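Home Notebook Kit reviews Parts bin Contact

Bench notebook, April

Skandgate wrist kit, second session

Started just after nine, kettle first, then the kit. For anyone picking this up from the shelf: we've got the Skandgate wrist-and-gripper kit on loan from Porkska until the end of the month, and I'm meant to say whether we should buy two of them or stick with the old Truletura one that Abdelghani keeps alive with tape and bad language. Last session was all unboxing and swearing at the bag of screws, so today was the first go with it properly mounted and the wrist camera plugged in.

The assembly guide is better than I gave it credit for. Steps are in a sensible order, the drawings are big, and somebody has gone to the trouble of saying which screws look alike and aren't. My only real moan is the bit on cable routing, a single paragraph that says "route neatly" and leaves you to it. I had two goes at that and I'm still not thrilled (the second loop snags if you roll the wrist all the way over, so don't, until I've moved it).

Software next. Their setup tool is called Nicholas, for reasons the manual keeps to itself, and it found the camera straight away, which is more than Truletura's ever did on the first try! It wants you to pick a marker number for each printed part. I gave the main block 23 and the spare 96 and wrote both on the whiteboard. Please don't rub them out.

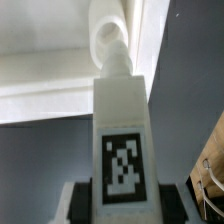 Photo: wrist camera, bench notebook

The marker on the block is the thing I care about most. It's a touch soft at this distance but the black and white hold up against each other nicely, and that's with pale stuff behind the top of the block, so I'd been half expecting trouble. I've left the focus ring where it was for now. I'd like to try it a smidge closer, only it's held with a dab of something from the factory and I don't want to crack a loan unit open without asking first. Have emailed Porkska.

Then the dull part, calibration. Nicholas takes you through a set of poses and you press the space bar after each one. I set it going for 2000 samples, had a sandwich, came back and it had stopped at a pop-up asking whether I'd like to subscribe to the newsletter. So that was lunch wasted. Ran it again with the network cable out and it went through to the end, no bother. The saved file is number 3464 in the shared folder if you want to poke at it, and please copy it before you do, I've only the one good run.

About the service side, as that's half of what we'd be paying for. The support plan gets you replacement printed parts by post and a phone line in office hours. I rang it at three with a daft question about which way up the marker goes and got a proper person, who knew the answer and didn't make me feel silly. Big tick from me. What I can't get out of them is a price for the second year. I've asked twice now and both times been sent the same brochure.

Printed parts: matte finish, edges tidy, and I like that they've gone for an off-white so you can spot grubby finger marks (mine, mostly). I'd want a spare block in the drawer from day one all the same. The Truletura ones always went at the screw holes and I've no reason yet to think these won't.

Where I've got to: leaning towards yes for one, not sure about two. Want to do the pick-up tests with the soft pads on first, and see what Abdelghani makes of the gripper when he's back. Left the arm parked and the power off at the wall. Allen keys are in the blue tin again, someone had them in with the teaspoons.

Shares 4 | Comments 3

Abdelghani El-Sayed
Tape is a perfectly good engineering material. Which firmware did it come with? The older one had a wobble in the roll axis and I'd sooner update before the pads go on.

benchmonkey
We had the newsletter pop-up too. There's a tick box under Preferences, second tab, and it stays off once you've saved.

Reply from author
Ta, found it! Firmware's the new one, Abdelghani, I checked before I mounted it. Still nothing from Porkska about the focus ring.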